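**Metal bins vs plastic totes for a small parts bench**

**furville_pat** · March 25, 2021

OK so I'm redoing the bench in my garage and I'm stuck on something dumb. I have a light wood top, and I want one big open bin that lives on it for whatever I'm sorting that night. I've always used plastic totes. They crack at the corners and I'm tired of buying them. Is a painted metal bin worth it or am I going to hate the noise?

**gasketcase26**

Metal, all day. I've had the same gray one for years. Dump a coffee can of bolts in it and it doesn't care.

**Annunziata Ferraro**

Hmm, I'm going to argue with gasketcase a little. I love my metal bins (I have 2, both tall sided) but they scratched the heck out of my maple top before I stuck felt underneath. And tall walls are a pain if you're short like me!! I'm basically fishing around in there with my elbow up by my ear. For little stuff I'd go shallow.

**gasketcase26**

Shallow bins spill. I'd take a sore elbow over crawling around looking for washers.

**furville_pat**

The noise thing though. My kid's room is right over the garage and I mostly work after bedtime.

**Annunziata Ferraro**

Oh then line it! I cut up an old yoga mat for mine. Takes five minutes and it sounds like dropping stuff on carpet. You do lose a bit of depth and the tiny screws like to hide along the edges, so cut it snug.

**prarkik_fan**

Don't line it if anything you sort has oil on it. I did the foam thing with a bin full of bike parts and that liner was disgusting by April of the same year. Bare paint wipes clean with a rag.

**Annunziata Ferraro**

Fair, mine's all dry hardware. Cabinet hinges mostly.

**slowdrill313**

What color are you painting the inside? Serious question. I had a dark one and could never find black screws in the bottom of it. Repainted it light gray and it was like getting new glasses.

**gasketcase26**

It's going to chip anyway. I wouldn't bother painting one that already has paint on it.

**slowdrill313**

Chips, sure, but I can see my screws, so who's winning

**furville_pat**

Ha, OK. So: metal, gray, felt on the bottom so I don't wreck the top, and maybe a mat I can pull out when I'm doing greasy stuff. Tall or shallow is still up in the air. The bench is kind of high already and I'm not a tall guy either.

**prarkik_fan**

Put a cardboard box on the bench and trim it down until it feels right, then go shopping with that number. Also get one with square-ish corners if you can, the rounded ones waste a lot of space on a narrow bench.

**furville_pat**

Good call on the box, I've got one from the new microwave. Tall gray metal on a light wood top is still the look I'm after if my arms can reach the bottom. 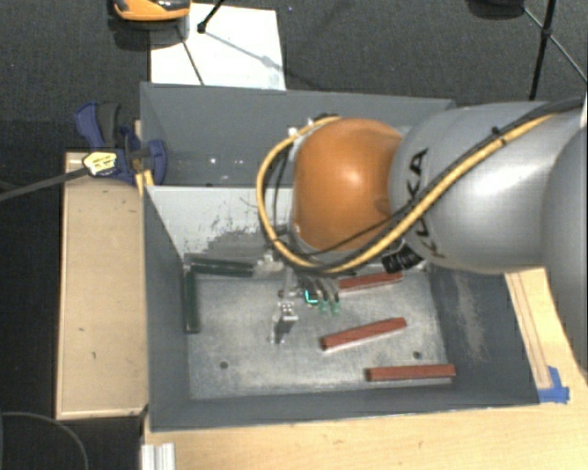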